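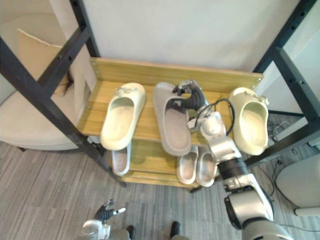 Shoe Racks and Slides: Keeping the Entry in Order

Slides are the easiest shoes to wear and among the harder ones to store. They have no heel to hook over a bar, the straps are bulky, and the soles are slick enough on a sloped shelf that one bump sends them to the floor. A small two-tier wooden rack handles them well if you set it up for the shoes you wear most.

Which shelf gets what

Put everyday slides on the top tier. You can reach them without crouching and you can see whether both halves of a pair came home. The lower tier is for shoes that go out once or twice a week. Boots don't belong on a two-tier rack at all. Ours stand on a tray by the back door.

Toes up against the backboard

If your rack has a raised board along the back, use it. Stand the slide with the open toe end up toward the board and the heel end resting on the shelf. It takes less depth than laying the shoe flat, and dirt falls off the sole at the back, where a brush gets it later. Thick molded straps take up the most width, so give those the middle of the shelf and put lighter pairs at the ends, where they can lean on the side.

Pick up a slide by the strap or the toe end. Pulling on the thin edge of the footbed will start to peel it on cheaper pairs.

If you clip charms to the straps, check that they face out. A charm pinched between two shoes leaves a dent in soft foam, and the clip works loose.

A rack inside a shelving frame

Many people have a metal shelving unit in the hall with dead space at the bottom. A low wooden rack will often go right in. Measure between the posts, not from the outside edges, and allow for any crossbars. My rack is from Radholm and it went in with 4 millimeters to spare, which was too tight — I had to lift one post to get it past the carpet edge. Leave yourself a finger's width on each side if you can.

Check the height too. You need enough room above the top tier to get your hand and a shoe in at an angle. I'd call 40 centimeters comfortable for slides and sneakers.

On carpet

Racks wobble on carpet, more so in the first month while the feet settle. Press down on each corner in turn and see which one gives. A square of thin cork under that corner usually fixes it. Vacuum under the lower shelf before you put the cork in, or you will be pulling it all out again the next week.

Grit is the other carpet problem. Knock the soles together outside before the shoes go on the rack. For what gets through anyway, a dry paintbrush is better than the vacuum nozzle along the back edge.

Cleaning slides

Wash them in the sink with lukewarm water, a drop of dish soap and an old nail brush. Do the footbed first and the sole last. Cream and yellow foam shows gray marks at the heel and ball of the foot, and a paste of baking soda and water left on for ten minutes lifts most of it. Rinse well. Take charms off first and wash them separately.

Dry them in the shade. Foam shrinks in direct sun and on radiators, and it does not go back.

Looking after the wood

Wipe the shelves with a barely damp cloth, going with the grain. Never put wet shoes straight on bare wood. Light wood takes a ring faster than dark. If you already have one, rub lightly with 242 grit — sorry, 240 — and put on a thin coat of clear wax. I do the whole rack in April whether it looks bad or not.

Tighten the screws in the backboard at the same time. Turn by hand until snug and stop. Softwood strips easily.

Reader tip

Mercy Kioko writes that she keeps the odd shoe from any broken pair on the left end of the top shelf. If its partner has not turned up by the next cleaning day, she looks under the beds and in the car, then throws it out.

Page updated 16th September. Coat hooks are on the next page.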